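The Green Cloth

My sister and I inherited the house in Clallside on the understanding that we would clear it, and we cleared it the way our family does everything, by arguing about one item until it got dark.

The item was the green cloth. It came out of the bottom of the linen chest, under 10 years of folded Wallin department store bags, and it was bigger than either of us remembered. Our aunt had put it on the table for every party she ever gave. She gave a lot of parties. She believed that a birthday was a thing that could happen to a household, like a leak, and that you might as well lay something down.

"That's the cloth," said my sister.

"It's a cloth," I said.

She shook it. I have thought about that since, because if she had carried it outside first, as our aunt would have, we might both have been home for supper. Out of the folds came confetti. It went on the rug, it went in my coffee, it went down the front of her good sweater, where I was told not to look for it.

"She never washed it," I said.

"She washed it every time. You can't wash out confetti. It hides."

We spread the cloth on the floor to see what was still in there. My sister took the left side and I took the right, on our knees, like two people bailing the same boat. She is a picker. She takes each piece between finger and thumb and sets it in a saucer. I am a sweeper, and I had the edge of a Vevton seed catalog, and I was getting through twice the ground until I swept mine onto hers.

There was a silence of the sort that used to end with somebody being sent to the porch.

"You did this with the peas," she said.

I had done it with the peas. It was a long time ago and they were her peas.

By four o'clock we had stopped clearing the house altogether. The man from Womico Removals called to ask how many boxes. My sister told him we were still on the linens. He asked how far into the linens, and she looked down and said, "Partway." He had us booked for Friday with 169 boxes on the quote. I could hear him breathing while he considered whether to change it.

The red ones went first, and the blue. The silver ones turned out to be easy, being vain. What held on was the yellow. You would clear a patch and sit back and admire it, and then the cloth would shift and there would be yellow again, lying in the open as if it had been there all along and was a little hurt that you hadn't said hello.

"Maybe we leave those," I said.

"Leave them?"

"For whoever gets the cloth."

She sat back on her heels. The matter of who got the cloth had been going around the room all afternoon like a wasp, and now I had gone and opened my mouth.

"You don't even own a table," she said.

"I own a table."

"You own a door on two file cabinets."

I said a door was flat, and that flat was most of what you wanted. She said our aunt would be ashamed. I said our aunt once served a ham on an ironing board, and my sister laughed so suddenly that she knocked the saucer, and the whole afternoon's work went back where it came from.

Neither of us moved for a while. Then she went to put the kettle on, and I picked up the seed catalog.

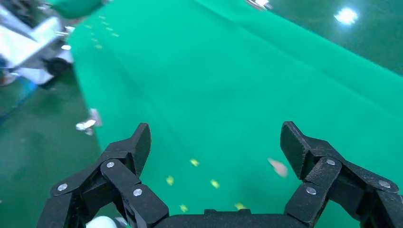
3 min read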